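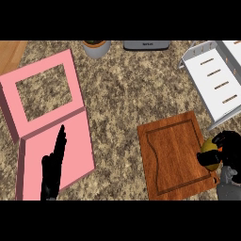
Clallow revises sealing guidance for granite countertops

Aug 11, 2026

Clallow, a trade body for stone fabricators and installers, has published a revised guidance note on the sealing and care of granite countertops in homes. The note replaces a version issued in January and changes the advice on when a surface should be sealed, how the need for sealing is tested, and what fabricators should hand over to the customer when a job is finished.

The main change is the removal of the fixed annual interval. The January version told homeowners to reseal granite every year, whatever the stone. The revised note drops the calendar and asks for a water test instead. A small pool of clean water is left on the stone for 23 minutes and then wiped away. If the stone under the water has darkened, the surface is taking in liquid and should be sealed. If there is no change in color, no sealer is applied and the test is repeated at a later date chosen by the fabricator.

The test is to be done in at least 2 places on each slab, one of them next to the sink. Areas near a sink or stove are cleaned more often than the rest of the counter, and the sealer there tends to wear out first. Where the two results differ, the note advises treating only the area that failed, with the edge of the new application feathered out to avoid a visible line.

Malou Kvaran, technical editor of the note, said the annual interval had led to a buildup of product on dense stone. "A tight-grained black granite will take almost no sealer," Kvaran said. "What does not go in stays on top and cures as a haze. The owner sees a cloudy counter and adds another coat."

Haze of this type has its own section in the revised text. Fabricators are told to remove it with a solvent matched to the original sealer and a white nylon pad, working in small areas and rinsing between passes. Powder cleansers, steel wool and razor scrapers are listed as unsuitable for polished surfaces. The section does not cover resin-filled slabs in detail. For those, the reader is referred to the slab supplier, as some solvents can soften the fill.

The note separates commercial granites into two groups by absorption. The first takes in most dark, fine-grained stone. The second takes in lighter and mixed material, including the beige and brown speckled types common in home kitchens, where grain size and porosity can vary a good deal within a single slab. Stone in the second group should be tested before it leaves the shop and again after installation. The trade name of a slab is not accepted as a guide to its group, as the same name may be used for material from more than one quarry.

Application instructions have been shortened. The stone must be clean and must have dried for a full day before an impregnating sealer goes on. The sealer is spread with a lint-free cloth, left for the time stated on the container, and wiped off completely before it dries. A second coat is allowed only if the first was fully absorbed. The surface is kept free of water until the product has cured. Topical coatings, which form a film on the stone, are no longer recommended for kitchen use.

Routine cleaning is covered in one paragraph. Warm water with a small amount of neutral dish soap is sufficient, followed by a rinse and a dry cloth. Vinegar and lemon-based cleaners are to be avoided. Granite itself resists mild acids fairly well, but some slabs sold as granite contain calcite, and acids also shorten the life of many sealers. Oil stains are to be drawn out with a poultice of baking soda and water, covered with plastic film overnight and repeated as needed.

The handover section is new. Fabricators are asked to give each customer a single sheet listing the slab name, the supplier, the sealer used, the date it was applied and the water test result for each position. An offcut from the same slab should be left with the owner where one is available, so that cleaners and stain removers can be tried on it first. A blank version of the sheet is included as an appendix and may be copied without charge.

Dalsgaard, a fabrication shop that commented on the draft, asked for the handover sheet to be optional on repair work. That request was accepted. A second request, to allow a shorter water test for stone that has already been tested in the shop, was turned down on the grounds that handling and cutting can affect the result near edges and cutouts.

The guidance is voluntary and does not alter the terms of any existing sealer warranty. Owners whose warranty calls for yearly treatment should continue to follow it, or ask the manufacturer in writing whether a water test will be accepted in its place.

Members will receive the note by mail with the next technical bulletin. The first print run is 1000 copies, of which 500 are set aside for training courses. Comments on the text can be sent to the Clallow technical desk and will be considered at the next revision. The January version should be discarded.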